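27/04/2024

Arms powered up and homed by the time Maite arrived. Left arm took two attempts to home, same joint as before, the third from the base. Logged the error code and carried on. If it does it again tomorrow I will swap the cable before I blame the encoder.

Plan for the session was more handovers with the orange half-round piece, the one with the segment markings and the white block fixed under it. Target for the Fakir set is 2,000 accepted episodes across all tasks. We stood at 358 this morning, which is behind the line Rehema drew on her chart in September, though her line assumed two people on the rig every working day and we have seldom had that.

Setup

Table layout is the one agreed with Tanvir: clutter stays on the wood, positions change between blocks, and we do not tidy between episodes. The earlier set was collected on a bare table and the policy trained on it went to pieces as soon as a mug was put down. So the green ring is out as a distractor, the vegetable tub is out, and the blue tool and the bricks are in reach of the fixed camera but out of the way of the arms.

Before recording I ran the usual open and close test with the wrist stream up, looking for the black edge strips on the fingers. These peel. One had gone at the tip last week and was re-glued, and I wanted to see the whole length of both before starting.
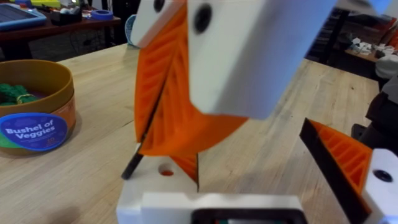
Wrist view, fingers apart. Black edging on both, vegetable tub on the left.

Exposure looked usable. There is blur on the white block where the gripper is moving, and I considered shortening the shutter time, but then the table goes grainy under the room lights. Left alone. Nnamdi's view is that the blur is in the deployment footage as well, so the training data should have it too. I half agree. It is fine for the coarse approach and bad for the last few centimetres, where the policy needs to know where the fingertip is.

Block A

Handover, arm to arm, Maite on the leader arms and me on the keys. Start pose, approach, grip, present, transfer, release, retreat. An episode is closed by me and not by the operator, otherwise the last second contains the operator's hand relaxing and the arms sag.

First few were slow. Maite was correcting too much near the transfer, with small reversals that look like indecision when plotted. I would sooner have one clean pause than six little wobbles. She took the note and the traces got better from there on. We agreed to keep the slow ones, flagged, and let Nimal decide whether to filter by duration.

Between episodes I keep checking the closed position. The software says fully closed at zero, but zero drifts when the horn screw loosens, and then every gripper value in the file is off by the same amount without anyone noticing until training. The check is by eye: close on nothing and look at the gap.
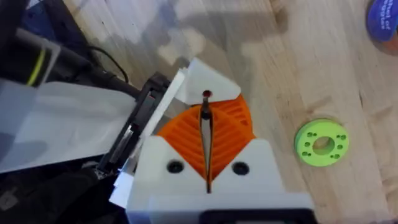 Closing check. Thin gap between the jaw halves, green ring lying to the right.

Gap acceptable. It was V-shaped, narrower at one end, and I wrote that down as normal for these fingers. Ribbed fingers are soft by design and never meet perfectly flat. The number I log is the servo reading, with a one-word comment for the gap. Today's comments are all "thin".

Accepted rate in this block was good. Rejected episodes were mostly my fault, closing too early. One was lost to a dropped stream on the fixed camera -- the Jelladel hub again, which resets when both wrist cameras start in the same instant. Staggering them with a delay in the launch script helps. I have put the delay in the repository so it no longer depends on who remembers.

Block B

Same task with the start poses shifted. The idea is to stop the model from learning the approach as a fixed trajectory. We pick a start pose from the printed sheet, drive the arm there, then begin. Tedious, and it takes longer than the episode itself.

I saved a wrist still against a few of the start poses, as a reference for when the mount is next taken off. If the two screw heads on the housing and the central gap land in the same place in the picture, the camera has gone back on straight. If they do not, the calibration is void and so is everything recorded after it. We learned that with the Mileck data, all of which had to be thrown out. 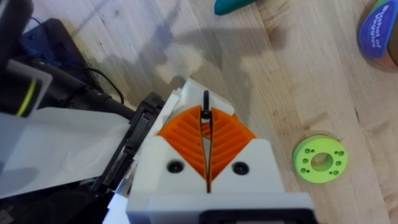 Labels and metadata

Episode text is still a single sentence typed by hand. Found three spellings of "handover" in the files, plus "hand over" and "pass". Nimal wants a fixed list. Tanvir wants variety, on the grounds that people giving instructions will not stick to a list. Compromise for now: one fixed task key for sorting, and a free sentence next to it. I will fill in the back catalogue with a script and look through the results by hand, since the sentences do sometimes mention the wrong arm.

Left and right remain a problem. Left from the operator's chair is right in the fixed camera. Metadata now uses the arm names from the config file only. Anybody typing "left" gets a warning. Maite got it four times, I got it six.

Also added a field for which distractors are on the table. Free text for the moment.

Block C

Nnamdi on the leaders after lunch. Different style altogether: fast approach, hard stop, then a long still period at the transfer. Good to have both in the set. His grip is tighter than Maite's and the finger ribs bow visibly in the wrist stream when he squeezes. Asked him to ease off for the sake of the edge strips.

The fixed view is the one I use for judging transfers. From the wrists you get mostly finger and wood, and it is hard to say which gripper has hold of what. 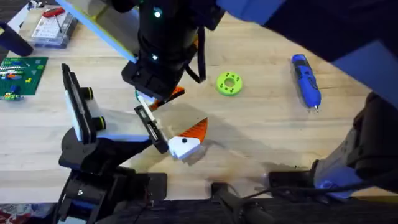
Fixed camera: orange piece between the two grippers.

Definition of a good transfer, for the record, as we keep arguing about it: receiving fingers closed and steady before the giving fingers start to open, with the piece not touching the table at any point after lifting. A short overlap is wanted. Where both let go too early the episode is rejected even if the piece happens to stay put.

Totals

35 accepted today. Running total 393. Backup to the Drandalard drive finished, checksums match.

At this rate the total will not be reached in time. Told Rehema so. She asked whether a second rig would help; it would, if there were a second pair of operators to go with it. She is going to look at the rota.

To do: horn screw, thread lock. Order edge strip. Cable for the third joint. Print a fresh pose sheet, the current one has tea on it. Ask Nimal whether 2 wrist streams at the lower frame rate are enough for him, as that would halve the disk problem.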